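工作笔记 11月 下午
拣选台扩容:设备采购与预算梳理

上午跟 Seon-mi Shim 过了一遍明年的设备清单,下面按条目记,数字没定的先空着,定了再补。

背景只写一句:现在一台 KUKA 配一副金属夹爪,两只灰箱前后摆,所有抓取测试都排在这一个工位上。排期表已经排到月底以后,视觉组和夹爪组抢时间。扩容的两个方案:A,在现有工位上补齐耗材和备件,再加一套可换末端;B,另起一个工位,臂另买。

方案 B 先放。臂的价格不是主要问题,问题在地面和电。隔壁那间的插座回路要重新拉,物业给的答复是明年再议。Seon-mi 的意见是先把 A 的钱花明白,B 留一个占位行,金额栏写“待询价”,不要写估数,写了以后就会被当成承诺。同意。

一、末端

现有夹爪单指伸进杯口夹壁的动作可以做,但指尖是裸金属,对玻璃类物件的夹持力窗口很窄。力给小了提起时打滑,力给大了不敢试。想要的是:
可更换指尖,软包覆,最好同一接口能装两种硬度;
换指时间控制在一次标定间隔之内,不重新做手眼标定;
线缆从腕部侧面走,不要再从前面绕。

询了两家。Brullow 报的是整套,夹爪本体加控制盒加两副指尖,2204,不含税,不含法兰转接板。Ferwood 报的是换指套件,本体沿用我们现在的,1000,含转接板,但软指尖算耗材另计,一副的寿命他们不肯写进规格书,只说“视工况”。

对比时注意两份报价口径不同,不能直接减。Brullow 那份要加转接板;Ferwood 那份要加一年的软指尖用量。用量我们自己没有数据,需要先做一轮磨损测试才能填。建议向 Ferwood 要两副样品,按现在的测试节奏跑,记循环次数和表面状态。样品如果要收费,走零星采购,不占这个项目。

二、料箱

现用的是深灰色的深箱,斜侧壁。前箱用得比后箱狠,底面全是划痕,后内壁那块浅色板的下半截磨出一大片红褐色和深色的印子,有起皮的地方。

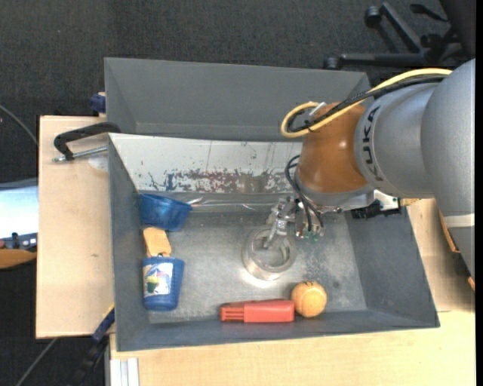
前箱玻璃杯抓取,夹爪下探。箱底和后壁板的状态供报价时参考。

料箱的问题分两层。第一层是磨损本身,箱壁板可以换,单独买板比买整箱便宜,但规格要重新量,旧图纸上的尺寸跟实物对不上(图纸是上一版台面的)。第二层是视觉:底面和接缝处的条反光强,透明物件在这种底上边缘很难分割。视觉组一直在调曝光,我认为应该从底面材料解决,哑光垫或者重新喷涂都行。后箱内壁是平整的哑光灰,可以拿它当对照,同一只玻璃杯两边各跑一组,看分割结果差多少,再决定垫子要不要进预算。

这件事花不了几个钱,但要排在夹爪之前做。底面不定,夹爪对玻璃杯的成功率数字没法解释,到时候说不清是抓取点算错了还是指尖打滑。

料箱候选:Modis 有同外形的箱子,内壁出厂就是哑光,起订量还没问。Khương 那边可以按图加工垫板,交期四周,需要我们提供最终尺寸和材料要求,图纸要我们出。

三、箱体固定

现在靠夹具把箱子压在木台面上,左侧一个带螺杆的夹,前角再加一把蓝黑色的长杆夹。能用,但每次清台之后位置要重新对,对一次要占用小半个上午。计划改成定位销加快速压紧,台面开孔。木台面开孔后能不能保持精度存疑,Seon-mi 倾向于在上面加一层铝板,孔开在铝板上。铝板的厚度会改变箱底高度,机械臂程序里的安全平面要跟着改,这项工时要写进去,上次换台面就漏了。

铝板加工费:3033,含定位销孔和沉头孔,不含运输。这个价是按整块台面报的。如果只做料箱下面那一块,价格应能下来,已请对方重报,等回复。

四、线缆

黄色线缆和黑色线束在橙色关节旁边绕了一个大环,余量大。目前没有记录到挂碰,但加了可换末端以后腕部会多一路气管或者一路信号,现在这种走法不适合再往上加。列一项线缆整理包:护套、扎带座、两个旋转导向。金额小,跟末端一起下单。备一根同型号的腕部信号线,这根线断过一次,当时等货两周,整个工位停着。备件里优先级最高的就是它,不接受砍掉。

五、测试物件

需要补一套标准物件,现在用的是手边凑的,杯子、积木、球都有,来源杂,坏了买不到同款,前后批次的数据不能比。提议固定清单:透明硬质、半透明薄壁、不透明带标签、块状、细长带槽、球形,每类买齐备份,编号入库。总量先按 100 件申请,分两批到。玻璃件单独装盒,领用登记,碎了要写进当天的记录。

清单里要不要加软包装袋,有分歧。视觉组要,夹爪组说现有指型抓不了,买来也是放着。暂定第二批再议,看换指测试结果。

六、顺序和付款

先做底面对照测试,不花钱。
然后确认料箱内壁板尺寸,发 Khương 出图报价,同时问 Modis 起订量。
Ferwood 样品跑磨损,跑完再在 Brullow 和 Ferwood 之间定。
铝板等重报价。
线缆包和备用信号线不等,先下。

财务要求单笔超过 1000 的走比价,需要三家。末端目前只有两家报价,还差一家。Ferwood 那份正好卡在线上,加了软指尖之后肯定超,按超的准备材料,不要拆单。

付款节点:Brullow 要求预付一半,我们的合同模板最多三成,要谈。Ferwood 货到付款,没有问题。Khương 首次合作,要先建供应商档案,营业资料还没收到。

七、没解决的

1. 软指尖接触玻璃会不会留痕,留痕会不会影响后续成像。样品到了顺便看。
2. 铝板上去以后,台面总重和下面的型材支撑够不够,需要算一下,结构件参数在旧文件夹里,没找到。
3. 控制柜剩余 I/O 点数。Brullow 的控制盒占几路没写清楚,邮件已发。
4. 验收标准。Seon-mi 提出按物件类别分别写成功率,不写总成功率。总数会被容易抓的块和球拉高。我这边起草,给她改。
5. 方案 B 的占位行放在哪个科目下,设备还是基建,问财务。

补记,傍晚:Modis 回了,起订四只,有现货。四只偏多,前后各用一只,剩下两只当备件也说得过去。等底面对照结果出来再回他们,报价有效期一个月。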